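The Iltdale Ledger
By Isabelle Penner
Kobzar Editions, 355 pages

Reviewed September 16, 2021

The second novel by Isabelle Penner returns to the river town of Zovcombe, where a retired proofreader is asked to put the papers of a dead poet in order. The poet left 3,000 pages of drafts, most of them unsigned. Before long the proofreader finds corrections in her own handwriting, made on poems she has no memory of reading.

Penner handles this premise with considerable patience. The first 70 pages contain almost no action, and readers who came to her through the brisk chapters of Joltside may find the opening slow. The prose repays attention, however. Errors in the quoted poems are allowed to stand, and several of them become important to the plot much later.
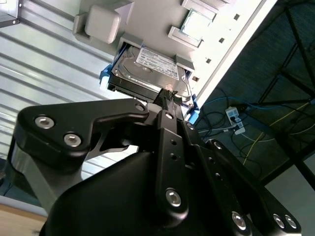
The middle section is less secure. Two narrators share the story from this point – the proofreader and the poet's landlord – and their voices are not always easy to tell apart. The landlord's long account of a December flood repeats information the reader already has, and a firmer editor might have shortened it by half.

The closing chapters recover the tension of the opening. Penner declines to settle the question of authorship, but she gives enough evidence for a reader to argue either side. The final poem, printed without comment, is the strongest piece of writing in the book.

Kobzar has produced a sturdy paperback with generous margins. The notes at the back are partly genuine and partly the work of the narrator, and should be read last. The novel is recommended for general fiction collections and for reading groups with some tolerance for an open ending.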